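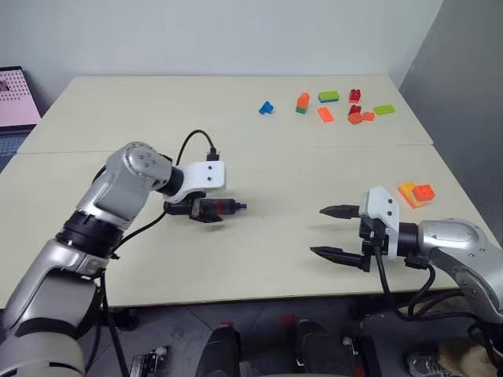

Slept badly and was up before five, so I listened back to the November show with headphones on. It's the first one where I don't wince at my own voice. Fifteen years of regional radio and I still talk too fast in the opening link. Khanyisile says it's because I read the script instead of telling it, and she's right. I did the second listen sitting where two pale tables are pushed together end to end, toy blocks on both sides of the seam, and marked every place I swallowed a word. There were a lot of marks in the first half and hardly any after the music break.

Prummont called at nine. They want me for the afternoon slot from the new year, two hours, with Roald Haugland producing. I said I'd think about it. I already know I want it, but the money is less than I get now and the drive is longer. Roald is good. He worked on the Irner breakfast show when it was still worth getting up for, and he doesn't talk in your ear while a guest is speaking.

Lunch with Dumisani. He asked how old I feel and I said 78, then had to explain that I meant that morning in particular. He left television two years ago and looks better for it. He says the odd thing was the supermarket. People used to stop him by the bread and tell him about their mothers, and then one month they didn't, and he missed it more than the job. I've never had that. People know my voice on the phone sometimes, mostly when I'm complaining about a bill.

Column for Lærke is late. She wanted something on presenters and their first jobs, and all I have is the story about Faraji Massawe reading the farm prices with a nosebleed. It's a good story but he has told it himself in three interviews. I could write about the hospital station instead, and the request show that Mom phoned every week under different names. She did a bad Scottish accent for one of them - I played her song anyway.

Wrote four hundred words of that after supper and kept most of them. Will ring Roald in the morning and ask about parking before I say yes to anything. Need to find the old hospital tapes too. I think they're in the box with the Christmas lights.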